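I've been teaching a robot to use its hands for three weeks now and my forearms have opinions about it.

So, the job. I sit in a chair with a pair of small handheld arms in front of me, and whatever I do with them, the big arms over the table do too. Squeeze my trigger, the gripper squeezes. We record the whole thing, and later the software people feed it to the model so it can have a go on its own. Jong-dae (he hired me, he also makes the coffee) wants 500 good runs of this one task before April. I was on 201 when I left last night!

The task sounds so easy I was almost embarrassed to tell my sister. Left hand picks up a flat black gadget. Right hand comes in to help with the other thing on the table. Put them where they go, back off, done. My first clean run took 83 seconds, and I was sweating like I'd carried a couch up the stairs.

The trouble is that you can't feel anything. When you pick up your phone your fingers know right away if it's slipping, and you fix it without thinking. With the arms you only have your eyes, and I kept squeezing way too hard, or grabbing too close to the edge so the thing tipped over in the grip. Paraskevi, who sits at the next station, told me to slow down for the last inch and then stop completely before closing. Best tip I've had so far.
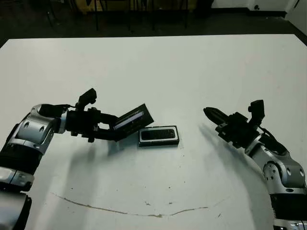 Left hand has it, right hand still open. I do love this part.

The other thing I had to unlearn is fidgeting. If I wiggle the idle arm while I'm thinking, that goes in the recording too, and then the robot learns to wiggle. Dexter showed me a playback of the model trained on my first batch and there it was, my own nervous little twitch — on a machine! I laughed so hard I had to leave the room.

I'm down to 41 seconds on a good run now, mostly before lunch. After 3 p.m. I get sloppy and start throwing runs out, so I've asked to swap my afternoons to labeling for a while. Jong-dae said he'd think about it. In the meantime, if anyone has wrist stretches that work, please put them in the comments.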